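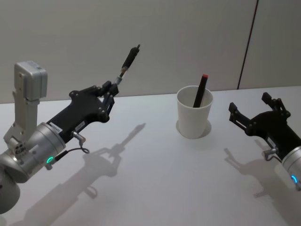 Copo de papel branco na mesa clara.

Início > Papelaria > Canetas e marcadores

Marcador Grinlow 31: adorei!

Comprei em maio e já foi comigo até o fim de um caderno inteiro. A tinta é bem preta - daquelas que não acinzentam - e não vaza no verso do papel de 129 g.
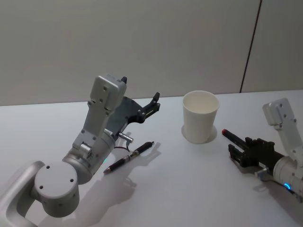 Ponta e tampa

A ponta segue firme, e a tampa fecha com um clique gostoso (uso o dia todo!). 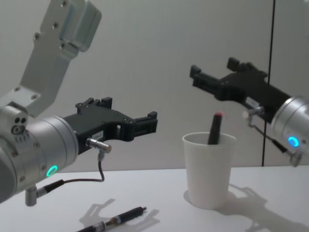 Só achei o corpo curto para mão grande. Já comprei mais 2. 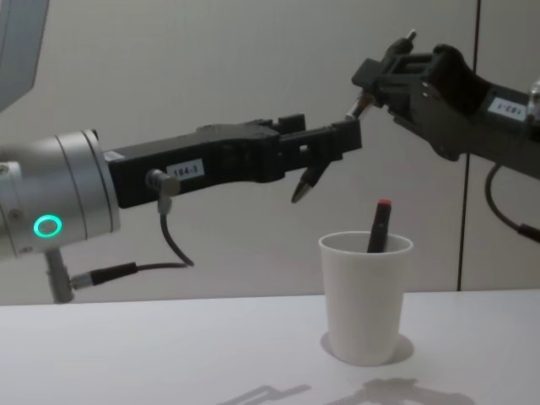

Marcador preto no copo.

Veja também
Caderno Vumavach 228
Estojo Skimodthorpe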